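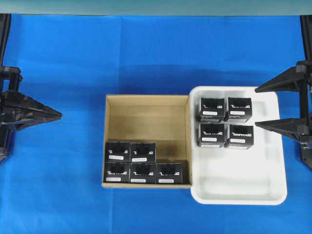
The afternoon the right arm would not let go

14 June 2018

I promised in my last post that I would write about the packing cell when it was finally running well. It is not running well, so I will write about the fault instead. Perhaps it is more useful for somebody.

For those who are new here: I work at Granditgate, in the small hall at Pliltholm, and my job is to make two arms move small black product boxes between a cardboard box and a white tray. It sounds like work for a child, and on some days I think a child would do it better. The two arms share one table with a blue cloth on it. The cloth was my idea, because the cameras liked it more than the bare table. I will come back to the cloth, as it has a part in this story.

What happened

We had completed 587 moves without a stop, which was our best series until then. On the next move the right arm took a box, carried it over the tray, went down and opened its fingers. At least, the controller said that the fingers were open. In reality they had opened only a little, and the box was still held between them. The arm went up again, with the box, and began to travel back to its waiting position.

At the same moment the left arm received the message that the place was free. It started to come in. So now we had one arm leaving with a box that it believed was not there, and a second arm entering a space that it believed was empty. The box hung lower than the fingertips, and it touched the rim of the tray and pulled the tray sideways, together with a good part of the cloth. The left arm stopped because of the force on its wrist. The right arm did not stop. I pressed the red button.

I am not proud of how long I needed to press it. I was standing at the desk with a cup of tea in my hand, and I first put down the cup, carefully, as if I was a guest at somebody's house. Then I walked to the button. Nothing was broken except the corner of one product box, but the same speed with a hand in between would be a different story, and I thought about this for the whole evening.

What I believed first

My first idea was that the box was sticky. We use the same boxes again and again, and sometimes the glue of a label comes out at the side. I cleaned all the boxes and both pairs of fingers with alcohol. The fault came back the same afternoon, after 17 moves.

My second idea was the air pressure, and this was a stupid idea, because our grippers are electric. I mention it only so you can see in what state my head was.

Then I did what I should have done at the beginning and looked at the log, line by line. There are two values for the fingers: the position we ask for, and the position which the gripper reports. I had written the program so that it waits for the word "done" from the gripper and then continues. But "done" in the Endov driver does not mean that the fingers have arrived. It means that the command was finished, and a command can also be finished when the time has run out. The time limit was in my own settings file, and it was too short. I had made it shorter in the spring to win a little speed.

So why did the fingers become slow? The spindle inside the right gripper was full of blue fibres. They came from the cloth, of course. The fingers work very close to it on the right side of the tray, and each pass takes a thread or two with it. The left gripper had some also, but less.

What I changed

The program now reads the real finger position after each opening, and if it is not what we asked for, both arms stop and the lamp goes red. The left arm does not come in any more on a message alone -- it waits until the right arm has left the shared area and its fingers are reported fully open. I put the time limit back to its old value. We lose a little speed by this and I do not care.

The spindle is cleaned and has a small cover made of thin plastic, which I cut with scissors. It looks terrible. My colleagues at Hứa, who have the same type of arms, wrote to me that they clean theirs every 3,000 moves and have never seen this fault, but they work on a bare steel table. I have asked them for the drawing of their cover.

The button has also moved. It was on the wall behind the desk, and now there are two, one on each side of the table, where you reach them with a straight arm. I tried it nine times with my eyes closed and found it every time. There is a line of yellow tape on the floor, and the tea stays behind it.

What I still do not know

Two things are open. I cannot explain why the force limit of the right arm did not react when the box hit the tray. The left arm has the same limit, and it stopped for a smaller push. It is possible that the weight of the box was still in the calculation in a wrong way, because the program had already told the arm that it was carrying nothing. I want to test this with a soft foam block before I put the speed up again.

The other thing is the cloth. The simple answer is to take it away, but then I have to teach the cameras again, and that was two weeks of my life. I have ordered a sheet of matt blue vinyl in a similar colour. If the cameras accept it, I will write it here. If you have used such a material under a camera and it made reflections, please leave a comment before I cut it to size.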